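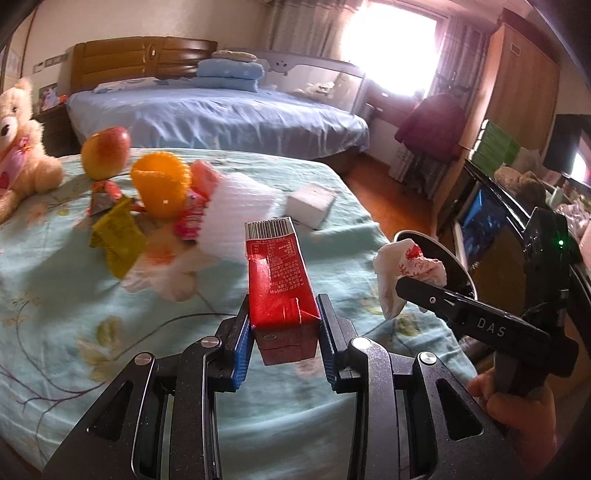
Photo: Sumaiya Munasinghe

2024-11-22

I could not sleep past six, so I started on the table before breakfast. It is the round one across from the bed, and for weeks it has been the place where everything lands when we come in the door. Sumaiya says a table like this shows how the people in a home are living. If she is right, we are living in a hurry.

The small red carton was the thing that kept me longest. It has Chinese writing on it in white, very small, and a barcode on the white part at the end. I cannot read one word of it. Mizanur brought it from the shop behind the station in Drondville, or maybe somebody gave it to him at work, he tells it both ways. I turned it over several times as if the language would change. In my mother's house a box was never thrown away, because a box could hold buttons, or seeds, or letters. In my own home I try to be more strict. But I notice that my hand is slow when the box is a nice red.

I made a rule for the morning: each thing gets one minute, and then it must go to its place or to the bin. I moved the round bin next to the table so that I would have no excuse. The crumpled white thing with the red marks went over there quickly, it did not need even one minute. After that I felt brave and threw out receipts from July, a pen that only scratches, and the warranty for the Vedunier kettle that we gave away already in the summer.

The bear did not get a minute, he stays. He is light brown, with a pink bow at his neck, and he holds his pink thing with the heart against his front like a person carrying a cake to a neighbor. Sumaiya got him from her cousin when she passed her exam, and he was supposed to live on her bed. Somehow he moved to the table and now he sits there as if he were waiting for the tea. I only brushed him a little and put him back on the left side, near the fruit.

The fruit is red and yellow. I pressed it near the top the way my aunt taught me and I think it needs two more days. Mizanur would eat it today. He has no patience with fruit, and afterward he complains that it was sour. I have asked him to wait, and he promised, but he promised with his eyes on it.

Then the cloth. I have to write something about the cloth, as I was angry with it and now I am not. It is a pale green, almost like water, with big leaves and flowers and thin branches. I bought it from the Shirazi stall for 25, and on the first day I thought that it was too much to pay for something that will never lie flat. I iron it, and by evening it is wrinkled again. Today I pulled it from one side and then from the other, and every wrinkle I removed came back in another place. After a while I stopped. The orange flower has faded already, more than the leaves, I suppose from the window. With the morning light on it I thought it looked like a garden at the end of the summer, and I left it as it was.

At breakfast we talked about what to take to Hunent when we visit Mizanur's parents. It is 221 kilometers and his father does not like it when we arrive after dark, so we should leave by seven if we can. Sumaiya wants to bring them a cloth like ours. I said yes, but a smaller one, and in cotton if the stall has it. Mizanur wants to bring mangoes. I said that we will see what is in the market - his mother is very particular about mangoes and she will tell us.

I washed the cups, swept under the table and found one of Sumaiya's hair clips and a coin. The coin went in the jar. In the afternoon I wrote to my aunt, a long letter for once, and I did it at the clean end of the table with the bear for company. She asked in her last one if I am still learning new words every day. Today I learned "clutter." I had known the thing itself for a long time.

The red carton is in the kitchen drawer. I will decide about it when Mizanur comes home from his shift and tells me again where it came from.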